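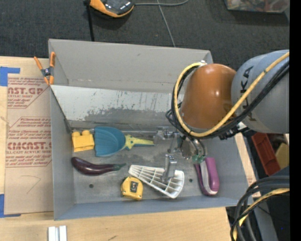
Cheuk-hei Chou asks whether the bin can be loaded straight from the store box, tipped in one go, as the previous issue of this guide allowed. It can't. Step 4.2.3 has been rewritten, and tipping is now listed under the cautions.

## 4 Setting up the mixed-item bin

This section covers placing the grey metal bin on the table, loading it with small mixed items, and checking and emptying it at the end of a session. Storage boxes and labels are covered in section 5.

Issue date: Feb 25, 2019. Section owner: Teresa Czerwiński.

### 4.1 Placing the bin

1. Clear the tabletop and wipe it with a dry cloth.
2. Lift the bin on to the table with two people, one at each end. Do not slide it. The corners mark the wood.
3. Set the bin square to the front edge of the table.
4. Leave 400 mm of clear tabletop on the side used for the store box.
5. Press down on each corner in turn. If the bin rocks, lift it and look for grit underneath.
6. Check that the sloping panel is at the far side and the open floor is nearest the front of the table.

**Note:** On a Saltar table the top has a slight fall towards the back. Fit the felt pads from the spares tin under the two rear corners. Do not use folded card.

**Caution:** Keep fingers clear of the underside when lowering. Lower one end first, then the other.

### 4.2 Loading

1. Take the load sheet for the session. The standard mixed load is sheet 134.
2. Lay the items out on the table next to the bin and tick each one against the sheet.
3. Place the items in the bin by hand, one at a time. Each item must rest on the floor of the bin.
4. Put the largest item in first. On the standard load this is normally the aubergine, which goes against a side wall.
5. Place the toy dustpan flat, towards the base of the sloping panel.
6. Place the yellow building block near the panel, with its studs clear of the dustpan.
7. Place the tape measure with its blade fully retracted.
8. Add the white ribbed part and any remaining pieces. They may touch other items but must not be stacked on them.
9. Sign the sheet.

Items may lie at any angle. There is no need to line them up with the walls, and a load that looks untidy is acceptable provided it passes the checks in 4.3.

**Note:** If an item on the sheet is missing, write the substitute in the right-hand column. A substitute should be close in size to the original. Colour does not matter. Do not leave the line blank.

**Caution:** Do not tip items in from the store box. Hard items chip the softer ones, and small parts end up behind larger ones where they are missed at the count.

**Caution:** Do not load glass, blades, batteries or anything wet.

### 4.3 Checks before use

1. Look down into the bin from directly over it. Every item on the sheet should be visible without moving another.
2. Check that neither of the round holes in the floor is blocked or taped over.
3. Check that nothing is wedged between the sloping panel and the floor.
4. Check that nothing projects over the top of the walls.
5. Remove packaging, loose labels, rubber bands and string.

If the bin fails any check, correct it and start again from step 1.

### 4.4 Emptying

1. Remove small items first, then the larger ones.
2. Tick each item against the same sheet used for loading.
3. Wipe hard plastic items with a damp cloth and dry them before boxing.
4. Inspect the aubergine for splits or soft spots. If it is damaged, replace it and enter the change on the sheet.
5. Return all items to the Tai box. Heavy items go at the bottom, and the dustpan goes in last, pan downwards.
6. File the sheet in the Horkstead folder.

An item that can't be found is entered as missing the same day. Look under the table and on the carpet before making the entry; the darker small parts are hard to see on charcoal carpet.

### 4.5 Cleaning the bin

1. Empty the bin fully.
2. Brush out dust with a soft brush, working away from the sloping panel.
3. Wipe the walls, panel and floor with a cloth dampened with water and a little washing-up liquid.
4. Wipe again with clean water.
5. Dry with a second cloth. Pay attention to the base of the panel.

**Caution:** Do not use scouring pads, wire wool or cream cleaner on any inside face. Do not use the Polar degreaser supplied for the workshop sinks.

### 4.6 Wear and marks

Scratches, scuffs and dark blotches on the lower half of the sloping panel are accepted as normal wear. So are smudges on the floor of the bin. Do not polish or paint them out, and do not enter them as faults.

Enter a fault for any of the following:

- a raised or sharp edge anywhere on the inside
- a panel that moves when pressed
- a wall bent far enough to see by eye
- rust that comes off on a cloth
- a crack starting from either of the holes in the floor

Run a gloved hand along the edges once a month. A bin with an open fault is taken off the table and marked with red tape on the outside of the near wall until it has been looked at. The next full inspection is due in March and is booked through Teresa Czerwiński.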